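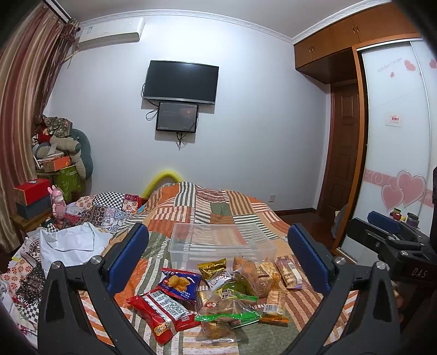
Snacks > Storage > Sorting a Snack Pile into One Box

I do this on the bed every time, usually at 11 at night, and it takes me less time than finding a clean mug. You need your snacks, one clear plastic box with an open top, and a flat spot to spread out on.

Start by dumping everything next to the empty box. Don't sort while you dump! Then flip each packet over and look for the date on the back. If the label is in a language you don't read (half of mine have Chinese writing), the date is usually still in plain digits, often stamped along a seal or near the barcode. Anything past it goes in a bag by the door.

Next, the flat packets. Stand them on edge along one long side, fronts facing you, like records in a crate. The shiny foil ones slide around, so I wedge them between two stiffer ones.

Clear pouches go in last. They usually hold the single pieces, they're lumpy, and they get squashed under anything heavy. Lay them on top with the sealed edge up so you can grab them.

My friend Mawar Wibisono uses the Lunano box with the divider and swears by it. I tried one and took the divider out after a day. If yours won't close, eat something and try again.

Chips in big bags don't work with this at all, I keep those on the shelf.

Last updated: April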